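October, sim notebook, Plemton kitchen set

Grasp policy, second pass with distractors. Training set is 388 demos, all collected in the simulator with clutter placement randomized per episode. Eval is 200 episodes per condition, 30 s limit, target is the green fruit. Camera pose is now randomized too, and foreground occluders (tree trunk, striped panel) are allowed to block part of the counter.

Pre-grasp pose with the fingers open over the fruit, sponge and cutting board left in as distractors:
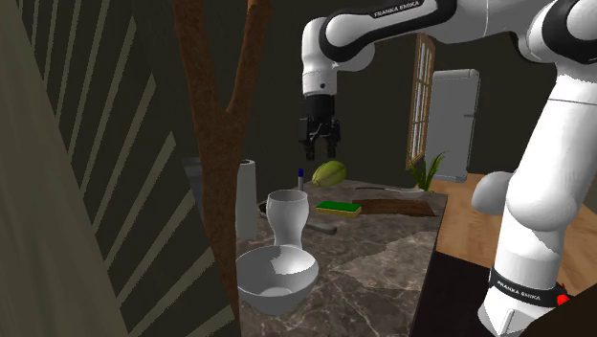
Fereshteh Shirazi commented on the draft that the occluders and the camera pose should not change in the same run, as any drop in success can't be assigned to either one. She would also like the fruit's yaw logged at reset, given that it is longer than it is wide.

Agreed on both. Splitting into three conditions: pose only, occluders only, both. Same seeds across all of them. Yaw goes in the episode header, binned at 12 degrees.

Open: the contact solver still lets the fingers sink slightly into curved surfaces at close. Murray Sutcliffe has a stiffer setting on the Flinthorpe branch. Try it before the next eval, and rerun the baseline with it.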